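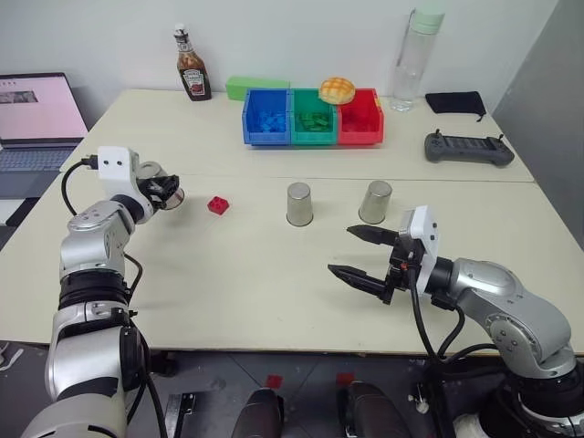
Does anyone know if the county has to post a list of impounded vehicles before they auction them off? My cousin's dump trailer got seized in Tistutholm with a bunch of other stuff from the Chiu gravel lot, and all he got was a phone call!

Nighat Orakzai

Ours has to post it 3 weeks ahead, on the board outside the sheriff's office and in the county paper. I went through this with a skid steer (long story) and the list was up there with serial numbers and everything. Have him bring his title and ask for the case number first, they won't look anything up without it. I paid $200 for storage and got it back in July.

Hubert Berchtold

check the Sustel road yard too, they move stuff over there when the main lot fills up

Stultulen_Dad

Same as the first reply, but get the hold request in writing. I only asked over the phone and they had no record of it, so I had to drive back with 2 copies of everything.

Last updated: Jun 9, 2026

858 views · 3 replies · Share

We use cookies to keep you signed in. Accept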